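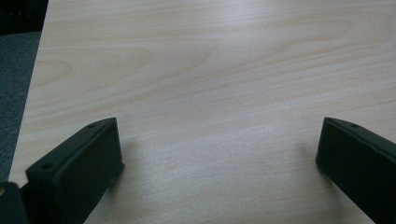
How a celebrity split story gets its second week

Wednesday, October 20, 2021

I have kept a spreadsheet of celebrity gossip items since March. It began as an argument with Savita Upadhyay, who reads the same sites I do and remembers them differently. She held that most break-up stories are one report copied many times. I thought there was more original work in them than that. The sheet has 570 rows now, and she was closer to the truth than I was.

Each row is one article about a couple said to be separating, reuniting or "taking time". I log the site, the time of posting, who is credited, and the exact phrase used for the source. Of the 570 rows, 539 give no named source at all. The remainder quote a publicist, a court paper or the person concerned, usually by way of a post on their own account.

Method

I look at the feeds before work and again in the evening. If a site rewrites its own article under the same address, I keep one row and note the change in the last column. If it posts a new article saying the same thing, that is a new row. Kiran Pathak thinks this inflates the total, and it does, but a reader meets them as separate stories, so I have left it alone.

I skip video and podcasts. Ksawery Głowacki offered to log the podcasts and got as far as one evening.

Photo agencies' captions are not counted either. They are often the earliest text in the chain, though, and I regret leaving them out. A caption saying that someone was seen without a ring is regularly the whole basis for the next morning's article.

What the source phrases do

The wording is more regular than I expected. "A source close to the couple" turns up early, in the first day or so. "An insider" comes later and tends to know about feelings. "A friend" knows about the children and the house. "Multiple sources" is claimed often, but the article beneath it usually has a single set of quotes.

The phrase also changes as the story moves between sites. One chain in the sheet starts with "someone who has worked with them both". Two sites later this person is "an insider", and by the evening it is "those closest to the pair". The quotation stayed the same throughout, down to a misplaced comma. I now search for odd punctuation first when trying to find where a story began.

Verbs drift too. "Considering" becomes "planning" and then "set to". I have very few cases going the other way, and in those the article had been edited following a denial.

The second week

A split story has a short life unless something is added. In the sheet, the addition is nearly always one of two things: a reunion rumour or a property. The reunion rumour needs only a sighting, and dinner will do. The property story needs a listing or a removal van, and it survives longer as there are figures to print. A house price can be repeated for months.

Reunion rumours are harder to log. They are written so that no later event contradicts them. "Not ruling anything out" is true of a couple who divorce the next morning. I tried marking these rows as right or wrong and gave up in the summer. The column is still there, mostly blank.

Hawi Workneh asked whether the sheet could predict which couples get back together. It cannot. It records what was published and when, and nothing in it bears on what two people say to each other in their own kitchen.

Corrections and housekeeping

Renu Srivastava found a run of rows where I had entered the time in the wrong zone, which made a copied article look earlier than the original. Those are fixed. She also pointed out that I had spelt one actor's surname in two ways, so that he appeared to be leaving his wife twice.

I have split the "denied" column in two, one for denials made by a representative and one for those made in person. Older rows have not been sorted yet. I will do them in order from March and post the file when the new columns are filled.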